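Sugeng Ginting and Anisa Ngau
October

4. Glossy White Surfaces in the Shared Kitchen

4.1 Why we looked at the boards

When we started the Pirkwood study we meant to write about cupboards. We had a whole plan for cupboards! Then we spent our first mornings in the shared kitchen on the ground floor and kept coming back to the plain white surfaces: the splash panel behind the sink, the message board by the door, the pull-out board where people cut bread. They are the least noticed things in the room and they get touched, wiped, leaned on and written on all day long. We found them far more interesting than we expected, and this section is the result.

The building dates from 1941, and almost nothing in the kitchen is as old as that. Residents told us the present white surfaces went in during the last refit, which was done by a local firm, Podach. Before then the walls were painted, and several people still talk about the old paint with real feeling (mostly dislike). One woman who has lived there since she was a student said the paint "held on to every dinner." The new finish was chosen for the opposite reason, and we wanted to know how it has worked out in daily use.

4.2 What shine does to cleaning

We interviewed 27 residents and asked each of them the same opening question: how do you know when a white surface is clean? We loved the answers. Very few people talked about dirt. They talked about light. A shiny surface is judged by tilting the head, by crouching a little, by walking to the other side of the table and looking back across it. One man showed us his method before he could put it into words; he bent his knees until the ceiling light slid across the panel, then nodded and went for a cloth.

This way of looking changes what counts as a mark. From straight on, a small smudge can vanish into the white. From a low angle the same smudge sits there as plain as can be, and so do thin lines that might be scratches, seams or the trail of a cloth. Figure 2 gives a sense of how little there is to go on at close range: a tiny dark speck, a very faint vertical line, and a bright patch of glare from an overhead light near the top.
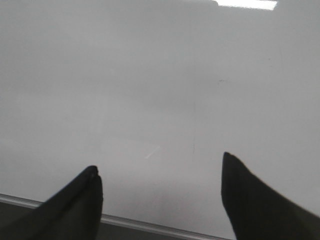
Figure 2. A glossy white surface at close range, seen at an oblique angle.

Residents disagreed cheerfully about whether marks this small matter at all. We sorted their views into two camps, which we came to call the wipers and the waiters. Wipers deal with a speck the moment they see it, often with a sleeve or a thumb. Waiters let small marks gather until there are enough of them to be worth getting the spray out. Both camps were sure that theirs was the normal way to behave, and both described the other with a lot of affection. We had wondered whether age would divide them, but our group was too small to say anything about that, and the youngest person we spoke to was also the firmest wiper.

4.3 Gray that is not dirt

A second theme came up again and again in the interviews, and it is one we had missed completely on our own visits. White panels are hardly ever white all over. They run from bright to gray depending on where the light falls, and a person who has just moved in will sometimes scrub at a shadow. Three residents admitted to doing exactly this, and one of them had kept at it for most of a morning. With time people learn which gray belongs to the room and which gray comes off on a cloth. It is a lovely small piece of local knowledge, and we found no written trace of it in the house rules or the cleaning rota.

We tried to learn it ourselves and were only partly successful. Ngau got quite good with the panel by the sink. Ginting never got past the message board, where old pen lines and soft shadows can look very much alike late in the afternoon.

The comparison with the Wibisono house, described in Section 5, helps here. Its kitchen has matte boards throughout, and the residents there hardly mentioned light when asked the same opening question. They used their hands. Clean, for them, meant that a palm moved across the board without catching on anything. We take up the difference between looking and feeling in that section, along with the notes on cloths and sprays collected in both houses.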